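Teaching an arm with your hands, then from the next room

Zhiqiang Li spends most of his working day moving a robot arm that is not there. The arm, its table and the parts on the table exist inside a simulator, and Li drives it from a desk at Latero, where he is in charge of demonstrations for lab handling tasks. Before that he taught real arms by hand at Duggan, a contract automation shop. We talked to him in November about what carries over from one kind of teaching to the other and what has to be learned again.

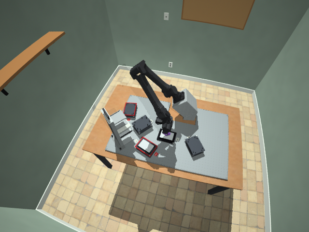 Reading time: 6 min

Li started with hand guiding. You put the arm in a mode where the motors hold its weight but don't resist, you take hold of it near the wrist, and you walk it through the job. "It's the first thing everybody tries and it feels great," he says. "You push, it goes. You can teach someone the basics before lunch."

The trouble, in his view, is that the person's body ends up in the recording. At Duggan the arm was mounted at chest height, and Li would lean on it when he reached for the far side of the table. The path came out with a sag in it. When the arm played the path back, the sag was still there, and on a tight fit the part would catch on the lip of its fixture.

"You also can't feel what the fingers feel," he says. "You feel the arm. Your hand is on a heavy thing, and the contact is on a small thing at the end of it. If the part touches early, you may push straight through and not notice."

Remote control was meant to fix some of that. The setup he uses now, called Teler, reads the position of a small handle on his desk and sends it to the simulated arm. A button closes the gripper. A foot pedal disconnects the handle so he can bring his hand back to a comfortable spot without moving the arm. He says the pedal took him longer to learn than the handle did.

"New people forget they're on the pedal. They move, nothing happens, they move more, then they let go of the pedal and keep moving. Now the arm goes somewhere they didn't plan. I make them practice just that. Pedal down, hand back, stop, pedal up, stop. I want both stops."

The scene he works in is a plain one, a room with a tile floor and a wooden table with a mounting plate on it. The arm is black and stands on a gray base. There are trays with colored borders, some fixtures and an upright rack. Li had no part in choosing the layout. He was handed the scene and a list of tasks, most of them to do with picking up a tray or a plate and putting it down in the correct place at the correct angle.

The target for the first batch was 100 good demonstrations of one task. He recorded them himself, and when he trained the first policy on them it did badly. He went back and watched them all.

"I had 100 that finished. That's a different thing from 100 good ones. In a lot of them I came in at a bad angle, fixed it, came in again, fixed it. It ends up where it should, so the check says pass. But you are showing the robot how to hesitate."

He threw out 41 of them. The policy trained on what was left did better, though he would not call it finished. Since then he has kept a paper log next to the keyboard. If he notices himself correcting a grasp twice, he ends the run and marks it, even when he is sure he could save it.

He makes an exception for corrections he does on purpose. Some runs start with the gripper off to one side or turned a little too far, and he records the recovery from there. "The robot is going to get things wrong, so it has to have seen what comes next. But I want that to be clean too. One error, one recovery, done. I keep those in a separate folder so I know how many there are."
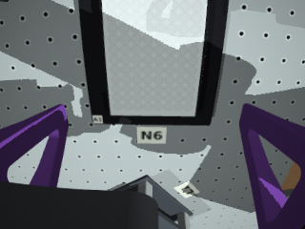
Wrist views are what Li relies on once the gripper is close. He keeps the room view large on his screen for the approach and switches when the last stretch begins, because depth is hard to judge from across a room. The switch has its own cost. Up close he sees the two purple fingers coming in from either side and the plate in its black frame, and very little of the arm behind them. He can read the N6 label below the frame, and he uses labels like that as a place to rest his eyes, in the same way a driver might use the line at the side of a road. "If the label slides across the screen, I'm drifting. If it just gets bigger, I'm going straight in."

Shadows were harder to get used to than he expected. On a real table he would have moved a lamp. In the simulator the light changes from run to run, on a setting another team controls, and a hard shadow edge can look a lot like the edge of a part. He asked for the shadows to be turned off and was told no. He now thinks that was the correct answer.

"If I can only do it in flat light, the robot will only do it in flat light. I was annoyed for a while. Then I got better at it."

The lack of touch still bothers him. Teler's handle can push back against his hand, but the force it gives is worked out from the simulator's contacts, and he finds it noisy. When two hard surfaces meet, the handle buzzes. He has the feedback turned down to a low level, enough to tell him that contact has happened, and he judges the rest by eye. A newer handle from Plillex was on loan for a short time. He liked the grip and found the button too stiff for a full day of work, and it went back.

Asked how long a full day is, he says less than people think. He records in blocks with breaks between them and stops when his runs begin to get longer. The software gives him the length of each one. "When I'm fresh they're all close to the same. When I'm tired they spread out. I used to push on and get the number for the day. Those were most of the ones I deleted later."

His best day so far was 80 runs kept. He does not plan around it.

He is cautious on the question of whether any of this transfers to a real arm. A policy trained on his demonstrations has been tried on hardware at Latero, on a table set up for it, and the first tries went poorly at the grasp. The fingers closed well enough but the part shifted as they did, in a way that it never had in the simulator. The team changed how friction varies between runs and asked him for more data. He was recording it on the week we spoke.

"People ask me if simulation is cheating. I don't know what that would mean. I still have to do the task. The part still has to go where it goes. What I don't get is the stuff the simulator doesn't know, and for that you need some real runs mixed in. We do those by hand guiding, so I'm back to leaning on the arm."

He has changed how he does that as well. He now stands on a low step and guides with 2 fingers of each hand, never a full grip, and he closes the gripper from a switch taped to the tabletop so that squeezing doesn't move the wrist. He learned the light hold from the handle, he says, where a tight grip shows up on screen right away as a shake.

For anyone starting out, he suggests doing the task with your own hand first, slowly, using only a thumb and one finger. Most people find they have been using the other fingers to turn the part or steady it, and the gripper has none of those. He also suggests watching your own recordings at normal speed before making more of them. He does it at the end of each block, usually standing up, with his coffee.

The next task on his list has him putting a plate into a rack slot. He has tried it several times and has not kept a run yet. "The angle has to be right before you get there. If you're fixing it in the slot, you're too late. I think I'll come in higher."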